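Kitchen arm notebook
Monday, April 17, 2023

Long one today, sorry, I've got behind with this and there's a lot rattling round my head. Octavian asked for proper notes on the toaster oven job before he touches the code again, so this is mostly for him, but Sachiko and Satish might want the bits on cables and the gripper too.

So, where we are. The task is still the same: get the arm to take hold of the handle bar on the toaster oven door and push it shut from wherever it has been left. I thought this would be an afternoon. Ha! The door swings in an arc, the arm much prefers straight lines, and every time the two disagree the whole oven wants to go for a walk across the worktop. I've put grippy mat under the feet (the cheap stuff on a roll from Nutden, cut to shape with the kitchen scissors, don't tell anyone) and that has helped a lot. It still shuffles if the arm comes in too low on the bar, though, so please don't take the mat as a cure.

Started with the door folded right down and the chopping board left out in the middle, as it would be on a normal day. Masaru wanted the worktop cleared completely and I can see his point, but I want this thing to cope with a kitchen.

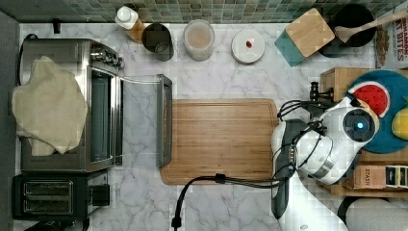
The number that's been bothering me is the reading on the shoulder joint. Octavian's limit in the settings file was 2,298, which he picked back in November when we were only lifting mugs. With the door all the way down I was getting 3,862 at the worst point, and the arm did what it's supposed to do and stopped dead. Three goes, three stops. I moved the grip point out towards the end of the bar, slowed the first part of the push right down, and the peak dropped to 1,170. I really didn't expect it to make that much difference! I ran it again after a cup of tea in case I'd imagined it and got nearly the same. So the limit stays where it is and nobody needs to go fiddling with it. Octavian, I mean you.

Cables next. The loop up by the gripper is too generous. When the wrist turns past halfway the slack swings out and I spent most of the morning watching it like a hawk. I've tried it with one clip further back and it's better, but then it pulls tight when the arm reaches down low, so there's a happy medium I haven't found. Satish, if you've still got that springy cable wrap from the Musport build, could you bring it in? The stuff I ordered from Okabe is stiff as a board and no use for anything that moves.

After lunch I had a go at Hideaki's drawer idea. His thinking is that the long black handle on the little wooden box is a kinder version of the same problem: it's a bar, you get your fingertips behind it, you move it, but it goes in a straight line. If the arm can't manage that then there's no point fretting about the oven. Fair enough, though I grumbled when he said it.

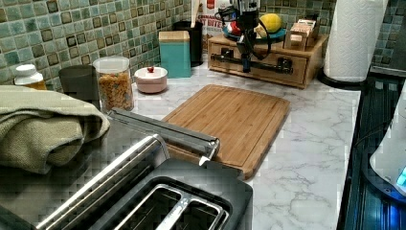
The approach is the fiddly part. Coming down from above means passing close to whatever is on top of the box, and the planner has no notion of a plate. I've put in a waypoint well out in front so the arm drops down first and only then goes towards the handle. It's slower and it looks a bit daft, like someone reaching round a sleeping cat, but I'd sooner have slow. Six runs with the waypoint in. On four of them the fingertips got behind the bar and the drawer came forward nicely, on one they sat on top of the bar and pushed down, and on the last I hit stop myself because I didn't like the angle (it may well have been fine, I lost my nerve).

The one that landed on top was my fault, I think. I'd leaned on the worktop between runs and nudged the box. Would be good to have a couple of strips of tape down so we can put it back in the same spot each time. Masaru says the camera should be finding the handle afresh every run and we shouldn't need tape, and yes, in the end, but today I need tape.

Oh, and shiny things. The depth camera hates the polished bar on the oven door. It gets a decent reading at the two ends and a sort of porridge in between. I had a piece of matt tape wrapped round the bar last week and the readings were lovely, but it left sticky muck behind, so I took it off and cleaned the bar. Sachiko mentioned a chalky spray that wipes away. Worth trying on a scrap first.

Still to do:
Put the new grip point and slow start into the main file, with Cisex as the branch name as before
Second cable clip, or the springy wrap if Satish finds it
Tape marks for the wooden box
Try the drawer push as well as the pull
Sachiko's spray, on something that isn't the oven

I'm in again on Thursday evening and I'll start with the drawer while the oven numbers are being looked over. Fresh batch of gripper pads is in the top tray of the blue toolbox, please use the old ones up first.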